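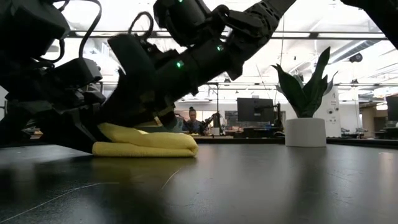
I wiped down a snake plant last September and I haven't shut up about it since. My friend Aarti Garg gave it to me when she moved north, and for two years I'd treated it as furniture. I watered it when I remembered. Then the afternoon sun came in low one day and I saw the leaves were grey. Grey! On a plant that's meant to be green!

So I got out a yellow microfibre cloth, the thick kind you buy in a bundle at the servo, and had a go. Twenty minutes later I was a different woman.

The trick (if you can call it that) is in the folding. I used to scrunch a cloth up in my fist and push the dust around until I got bored. Rosalba D'Amico, who cleaned holiday flats for years and now runs a Saturday-less, very civilised little business called Idano, set me straight over a cuppa. Fold it in half, then in half again, and you've got a nice fat pad with 8 clean faces to work through. When one's grubby, flip it. When they're all grubby, it goes in the wash, and never with fabric softener, which she talks about the way other people talk about snakes.

For the leaves, dampen the pad with plain water, hold your other hand flat behind the leaf and wipe from the base up to the point. Go gently near the tip. I snapped one in my first week and I'm still a bit sore about it.

Dark tables are another story. Mine's nearly black, with a sheen I fell in love with in the shop, and it shows every hair, crumb and scratch in the house. I do it dry first, then barely damp, then dry again with a fresh side. The fine scratches stay put, and I've made my peace with them. A white pot looks smashing on it, though, so stick some felt under the base before you go sliding it about.

I've since done the rubber plant, both ferns (don't, they hate it) and my neighbour Bríd's peace lily while she was at the shops. She noticed before she'd put her bags down.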